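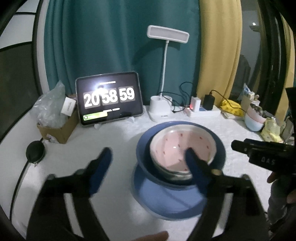
How long should you keep a sourdough starter out of the fridge before you bake with it? Long enough for it to double after a feed, and in my kitchen in December that takes most of a day.

I've kept the same starter going for 14 months now. It began as rye flour and tap water in a jam jar and I have changed very little since.

3 replies · 974 likes

Flour first. I used Rurex wholemeal rye for the first few months, then moved to a half and half mix with strong white. The white makes it milder and easier to stir. The rye keeps it lively — I wouldn't drop it completely.

I feed it by weight. One part starter, two parts flour, two parts water. If I'm going away I use less water, so it comes out like a stiff dough, and it goes to the back of the fridge.
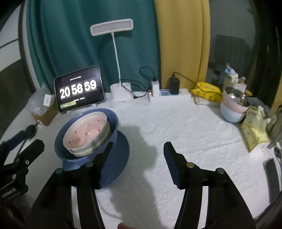
Going back to the fridge for a moment, a grey liquid on top after a fortnight is normal. You can stir it in or pour it off. I pour it off, as I don't like the bread too sour.

Pink or orange streaks are a different matter. Throw the lot away, wash the jar in very hot water and start again. Don't try to save a spoonful from the bottom.

The bakery on the corner in Astau sells its spare starter in little tubs. I bought one as a backup and dried half of it on baking paper. The flakes have been in the cupboard since spring and I haven't needed them yet.

For the loaf itself I make up 2000 grams of dough, which gives me two large ones and a small one. The small one goes in first so I can check the oven. Mine is an old Gatti and runs hot at the back — I turn the tins halfway through.

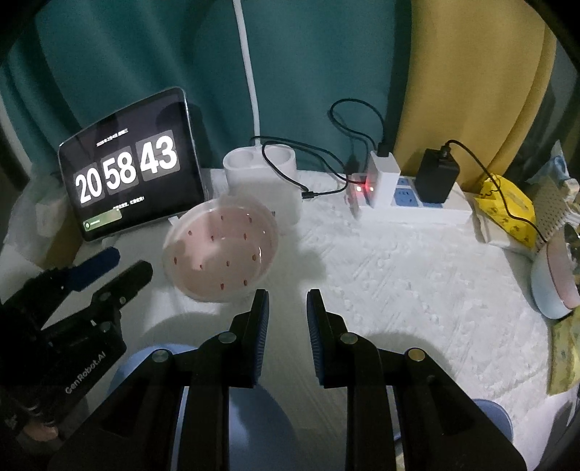 Zirkano replied that the feeding ratio matters less than people think, and that a starter kept on equal parts will rise just as well if you catch it before it drops.

That's fair. Equal parts peaks sooner, so it suits anyone who is at home in the day. I'm out until six, and the bigger feed gives me more time.

I'll do shaping in another thread.

41 shares

More from this thread's author
Drying starter on baking paper
Which tins for a soft crust
Rye loaf with caraway
Getting a cold oven to behave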